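The Orna Entryway Bench with Lift-Up Seat

I have a soft spot for benches by the front door. You come in with wet boots, two bags and a phone ringing, and there is a place to sit down and sort yourself out. The Orna has been by my own door since November, and I like it more than I expected to like a plain pine box with a lid! This page goes over what you get, how it fits together and where it works best.

What it is

The Orna is a solid pine storage bench made by Wirska. The seat lifts up on two slow-close hinges, and under it is one long open space with a removable divider. You can leave the divider out and fill the whole thing with blankets, or slot it in and give one side to hats and scarves and the other to dog leads, umbrellas and whatever else ends up on your floor.

It comes in three finishes: bare pine (sanded and ready for your own paint or oil), warm white, and a deep green that Wirska calls Tehrani. The green is my favorite by a mile. It looks almost black in the evening and then you get this lovely mossy color when the door is open and the sun comes in. The warm white is a safe pick if your hallway is on the dark side, though it does show scuffs from boots along the bottom rail.

The seat

A lot of storage benches are boxes first and seats second, and you feel it after a minute. Orna has a seat board that dips very slightly toward the back, so you don't slide forward when you bend to tie a lace. The front edge is rounded over too. I sat on it for the whole of a long phone call last week and only noticed when I got up.

If you want something softer, the Wetine cushion is made to fit. It has a zip-off cotton cover, four ties at the corners and a thin foam pad that doesn't get in the way of the lid. You can open the bench with the cushion still tied on, and that's a small thing I really love. Cushions come in oatmeal, rust and a blue stripe.

The weight limit for the seat is 274 pounds, spread over the full width. Two kids and a backpack are no trouble at all.

Inside the box

The inside is sanded but not painted, even on the colored versions. I thought I would mind that, and I don't. It smells of fresh pine for the first few weeks (leave the lid up for an afternoon if that's too much for you), and there's no paint to rub off on a light coat.

Small gaps along the back panel let air move through, so damp gloves aren't sealed in. I'd still let really wet things dry first. The base panel sits up off the floor on short feet, and a broom head fits under there nicely.

The slow-close hinges are strong enough to hold the lid partway open while you dig around with both hands. They do need a little adjusting when new. There is a screw on the side of each hinge: turn it to the right for a slower close and to the left for a faster one. Do both by the same amount or the lid will come down a bit crooked.

Putting it together

The bench arrives flat in one long carton. Everything is labeled with a letter sticker, and the hardware comes in a bag with a hex key. You will need your own Phillips screwdriver. I did mine alone on the living room rug, between lunch and the school run, and the only awkward moment was holding the back panel upright while I got the first bolt in. A second person makes that part much easier.

1. Lay the two side panels flat with the bolt holes facing up and push in all the dowels.

2. Stand the back panel between the sides and start each bolt by hand. Leave them a little loose for now.

3. Slide the base panel into its groove from the front. It should go all the way in with a firm push.

4. Fit the front panel, then tighten every bolt, working from corner to corner.

5. Screw the hinges to the back rail first and the lid second. Check that the lid sits evenly before you do the last screws up tight.

6. Attach the wall strap. The screws for the bench end are in the bag, but the wall anchor is not, as the right one depends on your wall.
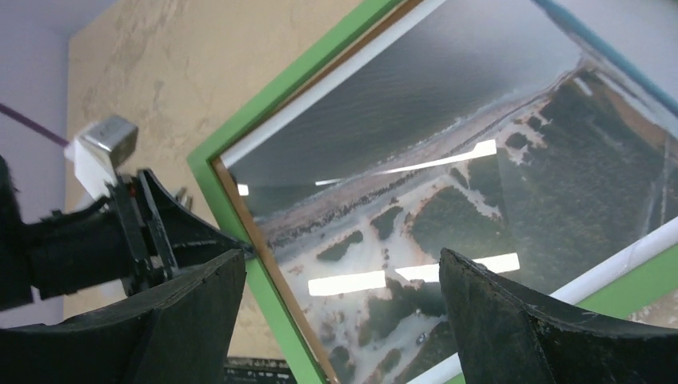
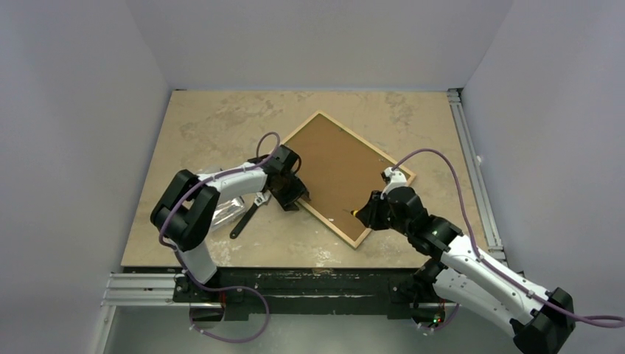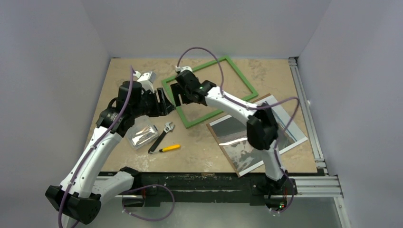 Care

Wipe the painted finishes with a damp cloth and dry them after. A drop of dish soap is fine for muddy marks. On bare pine, put on a coat of oil or wax before the bench goes into use, then another once a year or whenever the seat starts to look thirsty. Go over the bolts again with the hex key after the first month, when the wood has settled into your home.

Little dents will come. Pine is soft, and mine already has one on the corner from a scooter. A warm iron over a damp cloth lifts most dents out of the bare version, and it's very satisfying to watch. Please don't try it on the painted ones!

Where it fits

Most people will want it in the hall, but the Orna is happy at the end of a bed too, and I've been eyeing the spot under my bedroom window for a second one. Leave a hand's width between the bench and the wall if you have thick baseboards, or the lid will lean forward when it's fully open. Near a radiator, keep some space on that side so the panel doesn't dry out.

Details

Item number: 3391
Maker: Wirska
Material: solid pine, cotton wall strap, steel hinges
Finishes: bare pine, warm white, Tehrani green
Seat limit: 274 pounds
Slow-close hinges: 2
Price: $192, cushion sold separately
Matching cushion: Wetine, in oatmeal, rust or blue stripe
In the carton: panels, lid, divider, hardware bag, hex key, wall strap, printed instructions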